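Ticket 553
Subject: Shared label printer prints every label twice, second one blank
Opened by: Ruairí Doherty
Site: Istlow, second floor
Device: Brunora desktop label printer, on the Horgan print server
Priority: Low (set by helpdesk), High (set by me), Low (set by helpdesk again)
Status: Resolved

23 January 2024, 9:12
Every label I send to the printer comes out fine and is followed by a blank one. I asked for 10 address labels and got 10 address labels plus 10 pieces of very expensive nothing. Paper is loaded properly. I have turned it off and on again, so we can skip that part.

9:40 - Helpdesk
Thanks for contacting us. Please turn the printer off and on again.

9:44 - R. Doherty
Done, with feeling. Same result.

10:05 - Helpdesk
Could you check that the number of copies is set to 1 in the print window? Two copies is the usual cause.

10:11 - R. Doherty
It's set to 1. If it were set to 2 I would expect two labels with an address on them. I tried setting it to 2 anyway, in the spirit of science, and got address, blank, address, blank.

10:30 - Helpdesk
Understood. Sounds like a size mismatch between the driver and the roll. If the driver thinks the label is longer than it is, the printer runs past the gap and feeds the next one to make up the difference. What size is printed on the box the roll came in?

10:52 - R. Doherty
The box has gone to recycling. I measured a label with a ruler: 2 inches by 1. The driver says 2 by 1 too, so we all agree, and it still wastes every other one.

11:20 - Helpdesk
Please run a sensor calibration. With the printer on, hold the feed button until the light blinks twice, then let go. It should push out two or three labels and stop.

11:31 - R. Doherty
Held the button, two blinks, let go. It pushed out labels until I pulled the plug. I'd say 200 of them, but I wasn't going to sit on the floor and find out. They're in a bag if accounts wants them.
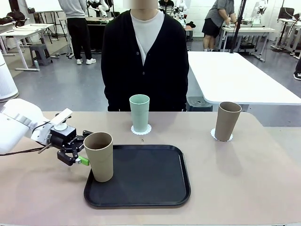 11:38 - Helpdesk
That is useful, if messy. A printer that can't stop during calibration can't see the gap between labels. Either the sensor is dirty or it's looking for the wrong kind of mark. Open the lid, lift out the roll and wipe the small clear window on the left with a dry cotton swab. No cleaning spray, please.

12:15 - R. Doherty
Wiped it. The swab came out gray and slightly furry, so I had hopes. Calibrated again with one hand on the plug. Same runaway, shorter this time thanks to my reflexes.

13:50 - Helpdesk
Sorry for the delay, we were at lunch. Please print the settings page (feed button, one blink) and tell me what the line called Media Type says.

13:58 - R. Doherty
It says BLACK MARK. The line under it says Clitero Profile 4, which means nothing to me.

14:03 - Helpdesk
There's our problem. Black mark mode looks for a printed bar on the back of the roll. Yours is a gap roll with a plain back. The Clitero profile belongs to the shipping desk, who use 1,000-count rolls with bars on them. It looks like their profile was pushed to every printer on Horgan during the last server update. I've put yours back to GAP from here. Please calibrate once more.

14:10 - R. Doherty
Three labels and it stopped. Sent a batch of 10 and got 10. I sat and looked at it for a bit in case it was bluffing.

14:16 - Helpdesk
Great. I've locked the profile on your device so the next update should skip it. OK to close?

14:19 - R. Doherty
Close it. Please also check the printer on the first floor - they've been cutting the blanks off with scissors since September and thought it was a feature.

14:25 - Helpdesk
First floor had the same profile, now changed to GAP and locked. They've been asked to calibrate. Closing ticket 553.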